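4.2 Verification of school-based claims in the Gruvudus device discount

The second data set covers the Gruvudus discount, a state-run program that pays part of the cost of a laptop or tablet for households already on a subsidized phone or internet plan. Claims go through the retailer, not the household. We got the claim file from Buklow, the contractor that ran the portal up to June, and matched it against enrollment lists from 9 school districts. Names were removed before we recieved anything.

Total claims in the file: 1,082. Of these, 376 used a school as the basis for eligibility. The rest used income or another benefit and are not discussed in this section (see 4.3).

Matching was done in two passes. First pass on street address and grade level, exact. Second pass loose, allowing for apartment numbers left off, "St" for "Street" and so on. Anything still unmatched went to hand review. Two reviewers, working apart, disagreements settled by a third. Slow. The portal let retailers type the school name as free text, so the same school shows up under several spellings, and in a few records the district was entered in the school field.

One pattern stood out early. Claims filed by door-to-door sellers were much harder to match than claims filed in a store. Kang, the larger of the two sellers in our area, filed most of its claims late in the evening and often in runs under one agent login. Fanex filed fewer and spaced them out more. A run of claims is not proof of anything, an agent may hold paper forms and enter them at the end of the day. But the runs also tended to name a single school, and the addresses in them were not near that school.

A second point concerns duplicates. The rule is one device per household, but the portal checked only the last name and zip code together. A change in the spelling of the name was enough to get past it. We found 8 addresses with repeat claims where the name differed by one letter. These were passed to the program office on 24th November and we have no word yet on what was done with them.

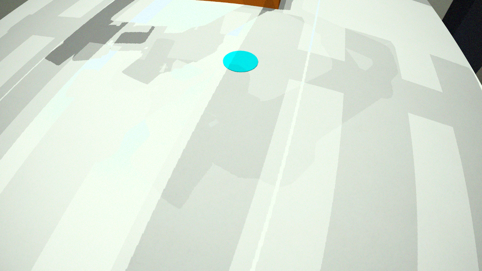 Figure 3. Small cyan disc on a pale tabletop with gray shadows, computer-rendered.

Limits of the match. Districts update enrollment on different schedules, so a child who moved mid-year can look unmatched when the claim was fine. Private schools are missing altogether. We also could not see claims that were started and then dropped, which would of helped in telling honest mistakes from attempts to test the portal. For these reasons unmatched claims are reported as unmatched and we do not call them fraud anywhere in the tables.

Still, the fix for most of this is cheap. A drop-down list of schools in place of the text box. A check on the full address. Agent logins tied to one person each, with the time of sale recorded apart from the time of entry. Section 5 tests the first two on the same claim file.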